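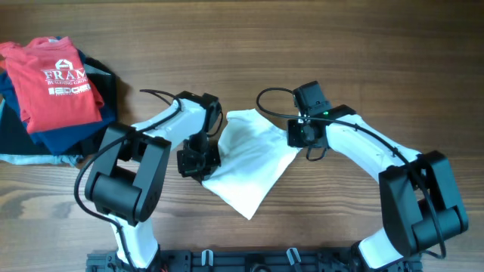 Jekasis Opens Garment Alteration and Remake Workshop in Gultport

GULTPORT, March. Jekasis, a supplier of sewing equipment and secondhand textiles, has opened a workshop for the alteration and remaking of used clothing at its Gultport site. The workshop occupies 3300 square feet on the ground floor of the former Vukčević dye works and is open to individual customers, resale shops and independent designers.

The workshop accepts woven and knitted garments in cotton, linen, wool and common blends. Leather, fur and bonded waterproof fabrics are not accepted at this stage. Each garment is checked at intake for fiber content, seam condition, color loss and stretch. Garments with an unreadable or missing care label are assigned a fiber group by burn test on a thread taken from the seam allowance, and the customer is told the result before any work is quoted.

Services are divided into three groups. Standard alterations cover hems, waistbands, zippers, linings and sleeve length. Resizing covers changes of up to two dress sizes in either direction, including the insertion of side panels and gussets. Remakes cover the conversion of one garment into another, such as a dress shirt into a child's smock or a pair of curtains into a skirt. Remakes are quoted individually after a consultation of 30 minutes, booked in advance.

Pattern work for remakes is handled with Sistard, a layout program developed by Jekasis. The operator enters the measurements of the opened-out garment pieces, marks holes, stains and worn areas, and selects a target pattern. Sistard then proposes placements that keep the grain line within a set tolerance and avoid the marked areas. The current library holds 276 patterns in graded sizes. Stripe and plaid matching is done by hand.

During a trial period before opening, the workshop processed 3129 garments. Hems and zippers made up the larger part of this work. Knitwear required the most rework, mainly for wavy seams caused by excess presser foot pressure, and the differential feed settings on the overlock machines were revised as a result. The revised settings are posted at each machine and are available to customers who wish to finish their own projects at home.

"Used fabric does not behave like fabric from the bolt," said Nataša Milošević, head of pattern development at Jekasis. "It has already shrunk, and usually more along one direction than the other. We measure every piece after it has been opened and pressed, and we cut from those measurements. The size on the label is not used."

Offcuts larger than a hand are sorted by fiber and weight and sold by the bag as patchwork and lining material. Smaller offcuts are baled for filling. Buttons, buckles and undamaged metal zippers are removed, cleaned and returned to the customer on request.

The workshop also has a public sewing room with domestic machines, two cutting tables and a pressing station. Evening sessions begin at 6:30 p.m. Participants bring their own garment and thread; needles, chalk and pattern paper are supplied. Beginners are asked to choose a woven cotton item for their first session.

"Resale shops have been asking for small-batch work for a long time," said Reginald Zamora, operations manager. "The minimum is one garment. Orders of over 100 pieces are scheduled separately and need a signed sample before we start."

Finished garments are held for collection at the front counter for four weeks. Garments must be laundered before drop-off. Price lists, intake forms and the sewing room schedule are available at the workshop.

About Jekasis
Jekasis supplies sewing machines, replacement parts, notions and graded secondhand textiles to retail and trade customers. The company is based in Gultport.

Press contact
Reginald Zamora, Operations, Jekasis, Gultport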